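Irville Reception Center – Kitchen and Communal Areas
Safety inspection checklist with comments, May
Inspector: Leonie Ostermann. Accompanied by: Thongchai Kongkaew, shift lead.
Registered residents at time of visit: 88

1. Intake hall
1.1 Exit routes clear: YES
1.2 Emergency lighting tested: YES
1.3 Life jackets and wet clothing stored away from heaters: NO
Comment: Bags from the last coast guard transfer were stacked against the east radiator. Moved during the visit. A marked storage bay is needed before the next arrival.

2. Food preparation
2.1 Counters free of cracks and open joints: YES
2.2 Separate boards for raw meat and bread: PARTIAL
2.3 Handwashing sink supplied with soap and towels: YES
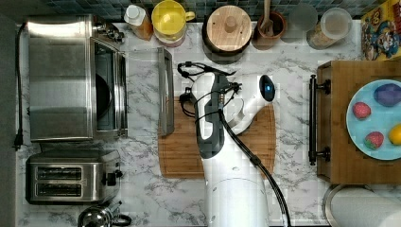

Item 2.1, counter and cutting board.

Comment: Board labels have worn off in the main kitchen. Relabel or replace. Staff could state the correct use when asked, but new kitchen helpers rely on the labels.

3. Drinking water
3.1 Tank capacity posted (2,000 liters): YES
3.2 Chlorine log complete: NO
Comment: 2 entries missing from the evening shift. Charoen Chuensuk to countersign the log at 8 p.m. until further notice.

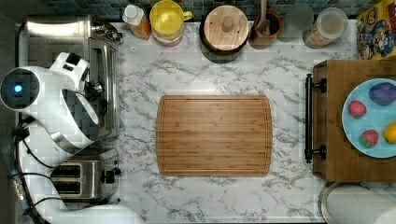

The tank lid was locked and the overflow screen intact. Supply hose to be kept off the ground when not connected – repeat finding.

4. Sleeping areas
4.1 Beds per room within limit (16): YES
4.2 Smoke detectors working: YES
4.3 Family rooms lockable from inside: PARTIAL
Comment: Latch on the end room does not engage. Work order passed to Hutchins.

5. Transfer to migration office
5.1 Passenger list matches register: YES
5.2 Child seats available: NO
Comment: Seats on order from Pramach. No small children to be moved by van until they are fitted.

Open items: 1.3, 2.2, 3.2, 4.3, 5.2
Reinspection: Chanida Thongsuk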